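Guides > Workbench > Ovham bin set > Sorting leads and small boards

Print this page | E-mail this page

Section 3: Setting up your bins and tray

Please read this section through once before you start, as it is much easier to lay things out properly now than to move them later. You will want a clear table and a soft cloth.
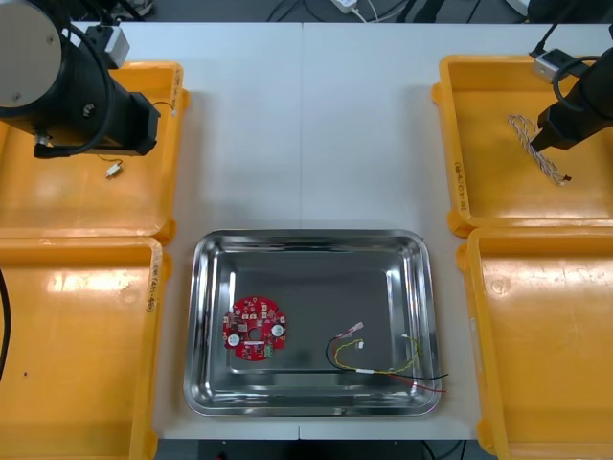
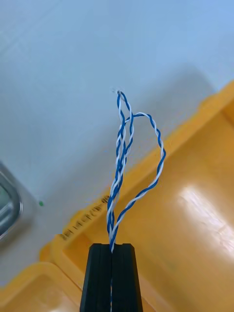
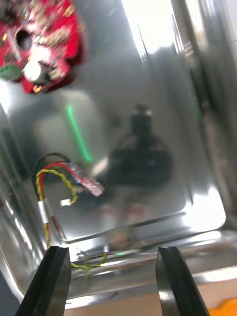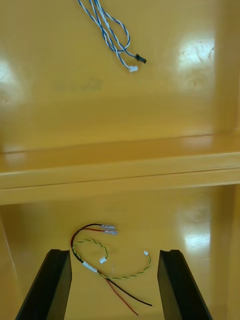 Before you sort a single lead, decide what each bin is for and write it on the rim while the plastic is still clean. A pencil will do to begin with, and a proper marker once you are happy. We like two bins down each side and the steel tray low in the middle, as on the white table, so that the tray is within easy reach of all of them.

1. Put twisted leads in the top bins, laid flat and never wound tight.
2. Keep loose red and black pairs apart from the twisted ones - they do love to tangle.
3. Use the steel tray for anything you are still deciding about.
4. Tip out and wipe each bin before you change what it holds.

Note: the bins hold 800 g each. Please don't be tempted to heap them.

Caution: pick a lead up by its middle, never by a bare tip, and keep small boards away from the steel tray if they are connected to a battery.

Comments

Wissam Kassab, 2022-07-16: Is pencil all right on the orange ones? Mine rubs off by teatime.

Alby Brunton: I gave up and used a laundry marker, Wissam. Still there since October.

Wissam Kassab: Thank you, will try that. Does the Mernier tray fit the same space?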